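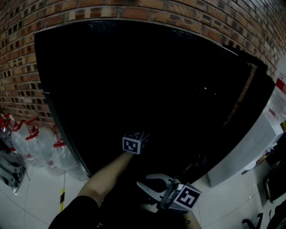
Research > Papers > Sutbridge Workshop Notes > Section 4

4. How we gathered the examples

Figure 3. One moment from a collection session at the Sutbridge site, from the head camera. A hand-held gripper is in use near a black panel leaning on the brick wall, and two of the printed marker cubes are in view.

OK, so this is the part of the paper I was looking forward to writing, because it's where I spent most of my winter. Section 3 explained what the Cuypers model wants to eat. Here I'll go through how we fed it.

We didn't use a robot arm to collect anything. A person put on the head camera, picked up the gripper and did the job by hand, and we recorded what the camera saw along with where the cubes were. I know some groups prefer to steer a real arm from a desk, and we tried that first with the Duvier rig (it's in last year's report, if you want a sad read). It was slow, and people got tired and started making these tiny nervous moves that the model then copied beautifully. Holding the gripper in your own hand feels much closer to just doing the chore, and you can tell from the recordings - the paths are smoother and people don't stop to think halfway.

4.1 Keeping track of the hand

The marker cubes do the heavy lifting. In Figure 3 one sits at the wearer's wrist or hand and a larger-looking one is fixed to the side of the gripper. Each face has its own black-and-white pattern, so when the hand turns and one face swings out of sight, another usually swings in. We went with cubes after a miserable week with flat tags, which were great right up until somebody rotated their wrist.

From the head camera we work out where each cube is, and from that we get the gripper's position relative to the wearer. The lens is very wide and bends straight lines into big arcs (look at the brickwork!), so the calibration has to be redone whenever the camera gets bumped. It gets bumped a lot. I'd budget for that if you're planning something similar.

4.2 Where we recorded

I really wanted messy places. Our earlier set, Niltitton, was shot on one clean bench, and the model trained on it fell apart the moment you showed it a normal room. So at Sutbridge we left things where they were. You can see clear plastic bags with red handles lined up by the wall in the figure, some metal parts on the floor, cables running over the tiles. All of that stays in the training data and we don't mask any of it out.

Dark shiny surfaces gave us the most grief. A big glossy panel gives the tracker very little to hold on to, and the lower part of the gripper can slip into shadow next to it. We kept those recordings but flagged them, and Section 6 compares training with and without them.

4.3 What counts as one example

One example runs from the moment the gripper starts to move toward something until the hand comes to rest again. The wearer doesn't press anything to mark the start or the end. We cut the recordings afterward with a small script and then checked the cuts by eye, which is dull work but I'd do it again.

After cutting we had 900 examples from 42 sessions. We threw out 210 of them, mostly for lost cubes, plus a handful where the wearer looked away in the middle of the reach (me, more than once). Dropped examples are listed in the appendix with the reason next to each. Everything else went into training as it was, apart from 2 sessions we held back completely for testing, so the model never saw any part of them before Section 5.

Filed under: Robot Learning, Data Collection, Working Papers

Related items
Niltitton: a bench-top set for grasping
Steering the Duvier rig from a desk: what went wrong
Marker cubes or flat tags? Notes on hand tracking
Calibrating very wide lenses without losing your mind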